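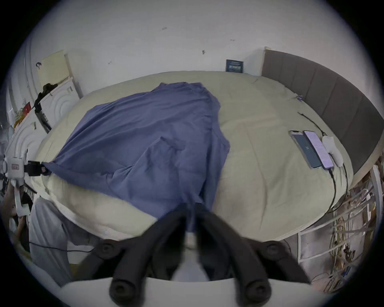
Bernice Ofori asked after our last report whether a machine that needs four minutes to pick up one sheet can be called useful in a home. It is a fair question and I try to answer it in this report, which covers the work from February to May under the Clellgate grant.

In this period we worked only on beds. The task has three steps: take hold of a crumpled sheet on top of a duvet, pull it flat, and let go without dragging the duvet along. We made 145 attempts. In 79 of them the sheet was gripped and lifted at the first try. In 38 the fingers took the sheet and the duvet together, and I do not count these as success, although the bed sometimes looked tidy afterwards. The others were missed grips.

The duvet is our main difficulty. It is thick and soft, so the fingers sink into it before they meet anything firm. A crumpled sheet is easier than a flat one, as the folds stand up and give something to pinch. This is pleasant for the first step and bad for the last, when the sheet is nearly smooth and only a small correction is needed. A person does this correction with the palm of the hand. We do not have a palm.

Beds in use are also not like beds in our test plan. People put phones on them, with chargers and thin cables that run over the bedding. We now keep such beds in the plan, and the rule is that the fingers stay 40 cm away from any cable. The rule costs time, and on a small bed it leaves little space to work. Nhyira Kwofie has started on a better one, where the cable is followed to its end before the fabric is moved. I expect first results in the next period.

Spending is within the plan, apart from replacement finger covers, which we bought earlier than foreseen. The order from Selow came late and we lost nine working days in March. The site at Tratton is ready for the second stage.

To the question of Bernice Ofori, my answer today is no for the whole bed and perhaps for the first step. I would not promise a made bed by the end of the grant. I ask for your agreement to move the pillow task to the second stage and to use its hours for smoothing.

The table of attempts will follow separately, when the April entries are checked.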